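Does Anyone Read the Recycling Poster?
Final report, Intro to Research Methods

Our group wanted to know whether the sorting poster in the Plomska Hall kitchens changes what students throw in which bin. The poster has 35 separate items on it, in a font best enjoyed with binoculars. We suspected it was decoration.

We handed out 100 paper surveys in July, during summer session, and got 19 back. One had been used as a coaster. Our instructor calls this a response rate. We call it a learning experience.

The survey asked people to sort a yogurt cup, a pizza box, a tea bag and a glass jar. Most got the jar right. The pizza box split the building, with strong feelings on the grease question and at least one paragraph in capital letters.
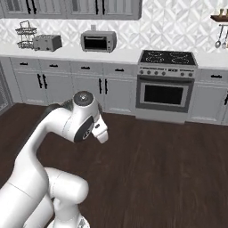
The second part of the study was a smaller poster. We cut the list down to 7 items, picked from what the Pleltholm dining office told us students buy most, and taped it over the bins on the second floor. The third floor kept the old one. By Monday the tea bag was landing in compost more often on the second floor, while the pizza box went wherever it pleased.

There are problems with this. The floors have different people on them, and one of our group lives on the second floor and may have glared at her neighbors. We also weighed the bags on a bathroom scale that disagrees with itself.

If we did it over, we would swap the posters halfway through and borrow a real scale from the Maglaya lab. We would also ask about the pizza box last.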